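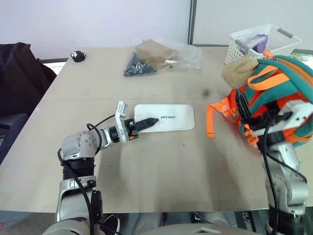 How do you get coffee rings off a light tabletop?
Dish soap and warm water, then patience. Most of the miracle sprays do the same job for more money.

Wet a soft cloth, add one drop of soap and lay it on the ring for 26 minutes. Wipe with the grain if there is one. Rinse, dry, look again in daylight.

Still there? Mix baking soda and water into a paste and rub lightly - try a hidden corner first. I paid 44 dollars for a bottle of Zodberg polish that promised 99 percent removal. Of what, the label didn't say. My ring stayed put until I used the paste.

Skip bleach on anything with a finish.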